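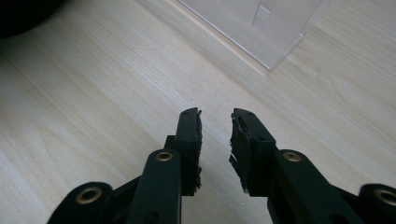
The old sheet told people to sand with the grain and never said how to find the grain, Awwad wrote in April, and on a pale top under a ceiling light it is easy to get wrong. The steps below have been put in a different order as a result. Finding the grain direction is now step 1 of the surface work, and the leg assembly has moved ahead of it.

Section 4. Brorkness table: setting up and finishing the top

This section applies to the Brorkness table with the untreated wooden top. Tops supplied with the factory lacquer do not need 4.3 through 4.5. If you are not sure which top you have, put one drop of water on the underside. On an untreated top the spot darkens within a minute. On a lacquered top the drop stays on the surface and can be wiped off.

4.1 Before you start

Top thickness: 18 mm
Height when assembled: 778 mm, feet screwed fully in
People needed to turn the table over: 2

You will need:

Hex key (in the hardware bag)
Spirit level
Sandpaper, 180 grit and 240 grit
Cork or rubber sanding block
Vacuum cleaner with a soft brush
Stemon table oil, clear
Lint-free cloths
Jolus finishing pad, white

The oil and the pad are not in the box. Other clear oils sold for indoor furniture can be used; follow the drying times on the can in place of the ones given here.

Leave the top flat in the room where it will be used for one day before assembly. Do not lean it against a wall or a radiator.

4.2 Fitting the legs

1. Lay a blanket on the floor and place the top on it, underside up.
2. Set a leg bracket over the threaded inserts at each corner. The slotted holes run across the grain and the round holes face the center of the table.
3. Start all the bolts by hand before tightening any of them. A bolt that binds in the first few turns is crossed. Back it out and start again.
4. Tighten the bolts in the round holes fully.
5. Tighten the bolts in the slotted holes until the washer stops turning, then stop. The top moves slightly with the seasons, and these bolts have to let it.
6. Screw the adjustable feet all the way in.
7. Turn the table over. Lift it clear of the floor; do not roll it over on its legs.
8. Check with the level along the length and then across the width. Unscrew the low feet until both readings are true.

CAUTION: Do not use a power driver on the inserts. An insert that has been stripped cannot be reseated in a top of this thickness.

4.3 Finding the grain

1. Switch off the ceiling light and place a lamp at the side of the table, close to the level of the top.
2. Look across the surface from a low angle. The grain shows as fine lines running in one direction. On light wood the lines can be faint, and they may appear and disappear as you move your head.
3. Walk to the adjacent side and look again. The direction along which the lines run unbroken is the grain direction.
4. Mark it with an arrow in pencil on a strip of low-tack tape and stick the tape to the edge of the top.

Note: Judge direction from the wood and not from a photograph. A picture taken at an angle to the table shows the grain running diagonally on a top where it runs straight from end to end.

Note: If the lines cannot be seen at all, drag a clean cotton cloth lightly across the surface in both directions. It catches more when pulled across the grain.

4.4 Sanding

Sand only as much as is needed to remove handling marks and raised fibers. The top leaves the factory already sanded.

1. Wrap the block in 180 grit paper.
2. Sand in long, straight, overlapping strokes, following the arrow. Keep the block flat and do not let it tip at the ends of the stroke.
3. Vacuum the top with the soft brush.
4. Wipe the top with a cloth dampened in clean water and let it dry for an hour. The surface will feel rough again. This is normal.
5. Repeat step 2 with 240 grit paper, using light pressure.
6. Break the sharp edges with two or three passes of the 240 grit held by hand.
7. Vacuum again, including the edges and underside.

Scratches made across the grain hardly show on pale bare wood. They show clearly once oil is on. Check with the side lamp before going further, and resand any that you find.

CAUTION: Do not use steel wool on the top at any stage. Fragments left in the pores cause dark spots.

4.5 Oiling

Room temperature should be between 60 and 77 °F. Open a window.

1. Stir the oil. Do not shake the can.
2. Pour a small amount onto a cloth and spread it along the grain in a thin, even film. Cover the underside first, then the edges, then the upper face.
3. Wait 15 minutes. Add oil to any patches that have gone dull.
4. Wipe off all oil that has not soaked in. A surface that is still tacky under the cloth has too much oil on it.
5. Leave overnight.
6. Rub the upper face lightly along the grain with the Jolus pad, vacuum, and apply the second coat in the same way.

The table can carry light objects after one day. Keep water and hot dishes off it for a week.

WARNING: Cloths soaked in oil can catch fire without a flame. Lay used cloths flat outdoors to dry, or put them in a metal container filled with water and close the lid. Do not fold them or put them in the trash while damp with oil.

4.6 Care

Wipe with a damp cloth and dry the top afterward. Do not use scouring powder or cleaners containing ammonia. Lift tools, planters and anything else with metal or hard plastic edges when moving them, and put felt under items that stay in one place.

Light wood deepens in color with daylight. Move objects from time to time during the first months if you want the top to change evenly.

Small dents: lay a damp cloth over the dent and touch it briefly with a warm iron. Let the area dry, sand with 240 grit along the grain, and reapply oil.

Check the bracket bolts once a year. Retighten those in the round holes only, unless a washer in a slotted hole can be turned with a finger.

Section 4 revised Mon 15 October. Section 5 covers the extension leaf.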